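三月、午後十一時

ヴェフホルム(Wevholm)の案内ロボットを見に行ってきた。駅の向こうの展示ホールで、入場料は2,000円。物まねをするロボットに払う額としては高いのか安いのか、比較する相手がいないので判断できない。

ロボットの名前はオレッティ(Oletti)という。製造元はコブザル(Kobzar)で、パンフレットによれば617種類の表情を作れるらしい。私は自分の表情を数えたことがないが、職場で使っているのはせいぜい2種類だと思う。聞いている顔と、聞いていない顔。残りの615をどこで使うのか、オレッティに教わりたいくらいだ。

開演は十分遅れた。機械なのに遅れるのかと思ったら、遅れたのは司会のほうだった。幕が開くと、オレッティは首をかしげてから往年の歌謡曲を一曲歌い、続けて天気予報士の真似をした。うまい。うまいのだが、肝心の「明日は」のあとに妙な間が空く。隣の席の子どもが「あした、こないのかな」と言い、前の列の背中がいくつか揺れた。

後半は客いじりである。舞台に上がった客の動きをそっくり真似るという出し物で、私は目を合わせないよう靴ひもを結び直していたのだが、指名された。ロボットに空気を読む機能はまだないらしい。仕方なく右手を挙げると、向こうも挙げる。頭をかくと、向こうもかく。そのうち私が腕を組んで黙りこむと、オレッティも腕を組んで黙りこみ、ここが今日いちばん受けた。私の芸なのかロボットの芸なのか、出演料の件も含めて説明はなかった。

席に戻って気づいたのは、猫背まで正確に写されていたことだ。整体に通って二年、先生にはずいぶん良くなったと言われていた。どちらを信じるかといえば、世辞の表情を617のうちにまだ持っていなさそうなほうを信じる。

帰りに売店で絵はがきを買おうとしたら、100円玉しか受けつけない販売機で、あいにく千円札しかなかった。歌うロボットの隣でこれである。未来は均等には来ない。

夕飯は昨日の煮物。食べながらヴルキッツ(Wurkitz)の掲示板に感想を書いた。ロボット好きの集まる板で、褒めても貶しても誰かが訂正してくれる。今日は「歌はよかったが、真似されるのはこたえる」とだけ書いて、風呂を沸かしに立った。
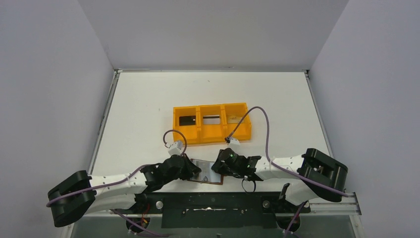 あの間は故障じゃなくて演出ですよ、と風呂から出たら返事がついていた。去年の公演でも「明日は」のあとで同じだけ黙ったそうで、笑いが起きるまで待つ設定なのだという。客が笑わなかったらどうなるんですかと聞き返すと、二回目を見に行ったときは誰も笑わず、そのまま次の曲に入りました、と来た。

つまりあの子どもが何か言わなければ、私たちは明日の天気を知らされないまま次へ進んでいたわけだ。もっとも、知らされた予報は晴れで、いま窓の外は降っている。洗濯物は風呂場に干した。背中を伸ばして干したつもりだが、見ていた者はいない。

来月は演目が変わるらしい。前の列はやめて、柱の陰の席を取ろうと思う。整体の予約は一週間早めた。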